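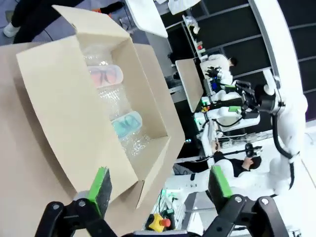

Procuram-se visitantes com mãos e alguma paciência

Chamada de participantes para o dia aberto do laboratório Mirnik
Candidaturas até 3 de março de 2024

A Mirnik ensina braços robóticos a encher e esvaziar caixas de cartão. Dito assim parece pouco, e é o que costumam responder os nossos familiares ao jantar. Quem já tentou tirar duas sandálias de dentro de um saco de plástico escorregadio, pousado sobre plástico de bolhas, sem amachucar uma coisa nem rebentar a outra, começa a ter alguma consideração pelo assunto. Quem tentou fazê-lo com dois dedos tem consideração a mais e normalmente já trabalha connosco.

Vamos abrir as portas e precisamos de gente de fora. Temos lugar para 15 participantes ativos, que vão mexer nos comandos e nas caixas, e para um grupo maior de visitantes que só querem ver. O presente anúncio é para os primeiros. Os segundos inscrevem-se à entrada e recebem o mesmo café.

O que se faz durante o dia

O programa chama-se Kazmi, nome escolhido numa reunião longa e que já não vale a pena discutir. Consiste em pôr pessoas sem formação em robótica a guiar um braço em tarefas de armazém: abrir uma caixa, retirar artigos embalados, voltar a arrumá-los, fechar as abas. Cada tentativa fica registada e serve depois para treinar o sistema.

Os artigos são calçado leve, sobretudo sandálias em sacos transparentes. Há em rosa-claro e há em azul-esverdeado. Os participantes desenvolvem preferências ao fim da primeira hora e pedimos que não as discutam com a pessoa do posto ao lado, que está a tentar concentrar-se.

A manhã começa com uma demonstração conduzida pela nossa equipa, em que o braço retira um par da caixa e o coloca sobre a mesa. Nos ensaios correu bem muitas vezes. Nas outras, o par foi parar a sítios interessantes. A demonstração é feita ao vivo e não temos vídeo de reserva, decisão que alguns de nós lamentam desde já.

Seguem-se as sessões práticas, em turnos de 12 minutos. É menos tempo do que parece na primeira tentativa e mais do que parece na quarta. Entre turnos há descanso obrigatório, mesmo para quem garante que está ótimo.

À tarde trocam-se os papéis: os participantes preparam as caixas e a nossa equipa tem de as resolver. Podem dobrar as abas como quiserem, deitar os sacos uns sobre os outros, esconder um par debaixo do plástico de bolhas. Incentivamos a maldade moderada. Fita-cola dentro da caixa fica proibida, por razões históricas.

Horário

9h30 Receção e entrega de identificação
10h00 Demonstração de abertura
10h45 Instruções de segurança (sim, são para todos)
11h15 Primeiros turnos práticos
13h00 Almoço oferecido
14h00 Caixas preparadas pelos participantes
16h00 Conversa com a equipa
17h00 Encerramento

O dia aberto realiza-se ainda em março. A data exata segue na mensagem de confirmação, depois de acertarmos a agenda com a Trestus, que nos cede o auditório para a conversa da tarde e tem sobre o uso das cadeiras opiniões muito definidas.

Quem procuramos

Pessoas maiores de idade, com disponibilidade para ficar o dia inteiro. Gostávamos de ter gente de ofícios manuais: costura, cozinha, reparação de calçado, embalagem, jardinagem. Uma pessoa que passou anos a encher caixas sabe coisas sobre caixas que não vêm em nenhum artigo científico, e nós lemos muitos.

Também queremos quem nunca tenha embalado nada. O sistema tem de aprender com erros variados e os nossos já se tornaram repetitivos.

Não é preciso saber programar. Se souber, pode vir na mesma, desde que resista à tentação de nos explicar como teria feito. Há um momento reservado para isso às 16h00.

Canhotos são especialmente bem-vindos. No último dia aberto tivemos muito poucos e os comandos foram afinados sem eles, com os resultados que se imaginam.

Quem não deve candidatar-se

Pessoas com dispositivos médicos implantados devem falar connosco antes de preencher o formulário, para vermos o caso com calma. Profissionais de empresas concorrentes podem vir na condição de visitantes, pela porta da frente e com o nome verdadeiro. Quem espera um robô que ande, dance ou converse terá uma tarde triste. Os nossos estão presos aos postos e interessam-se por sandálias.

O que oferecemos

Uma compensação pelo dia, paga por transferência depois da sessão. O valor consta do formulário, em letra normal e na primeira página.

Almoço, com opção vegetariana que é mesmo uma refeição.

Um certificado de participação. Já nos perguntaram para que serve. Emoldurado, fica bem.

Acesso aos registos das suas próprias tentativas, para quem quiser rever o momento em que quase conseguiu.

O calçado fica no laboratório. A Jodik fornece-nos os pares para os testes e quer saber deles no fim, ainda que alguns já tenham sido agarrados mais vezes do que qualquer sandália merece.

Regras da casa

Calçado fechado, sem exceções. Temos noção da ironia.

Cabelo comprido apanhado, mangas justas, nada de lenços nem cordões ao pescoço.

Os botões vermelhos de paragem de emergência estão ao dispor de toda a gente. Se algo parecer estranho, carregue. Preferimos parar sem motivo a ter motivo e não parar, e ninguém será olhado de lado por interromper um turno. Carregar para ver o que acontece é outra conversa. O que acontece é que tudo para e temos de recomeçar.

Enquanto o braço estiver em movimento, as mãos ficam fora da caixa. O reflexo de ajudar é forte, sobretudo quando o saco está mesmo, mesmo a ser apanhado. Contenha-o.

Cuidado com os cabos. Há bastantes, e os planos para os arrumar existem e são sólidos.

O plástico de bolhas faz parte do material de trabalho. Para quem não conseguir controlar-se, haverá um rolo à parte junto ao café.

Registo e privacidade

Durante os turnos são gravados os movimentos do braço e as imagens das câmaras instaladas no equipamento. As gravações podem apanhar pessoas que estejam por perto, pelo que todos os participantes e visitantes assinam um consentimento à chegada. O texto tem duas páginas. Pedimos que o leiam, incluindo a segunda.

Pode retirar o consentimento mais tarde, por escrito, sem apresentar razões e sem devolver o almoço.

Como se candidatar

Preencha o formulário disponível na página da Mirnik, secção Dias Abertos. Pedimos nome, contacto, mão dominante, restrições alimentares e uma resposta curta à pergunta «Qual foi a coisa mais difícil que já tentou pôr dentro de uma caixa?». Na edição anterior recebemos 129 candidaturas e lemos todas as respostas. Metade falava de mudanças de casa. Várias falavam de gatos.

A seleção procura um grupo variado em idades, profissões e jeito de mãos. Quem não ficar entre os participantes ativos recebe convite para assistir e passa para a frente da lista na sessão de setembro, caso se candidate de novo. Respondemos a toda a gente, também quando a resposta é não.

Grupos de amigos podem candidatar-se em conjunto, até ao máximo de quatro pessoas, mas serão distribuídos por turnos diferentes. Aprendemos que os amigos dão instruções uns aos outros em voz muito alta.

Perguntas que já nos fizeram

O robô vai ficar com o meu emprego?
Se o seu emprego for tirar um par de sandálias de uma caixa muito devagar, convém falarmos. Para os restantes casos, o tema vai ser discutido na conversa da tarde, com tempo e sem diapositivos.

Posso levar crianças?
Como visitantes, acompanhadas e atrás da linha marcada no chão. Nos postos práticos, não.

E se eu for muito mau nisto?
Os seus dados serão muito úteis.

Há estacionamento?
Há uma rua.

Para dúvidas que o formulário não resolva, use o contacto indicado na mesma página. As mensagens são lidas por pessoas, normalmente de manhã, antes de ligarmos os braços.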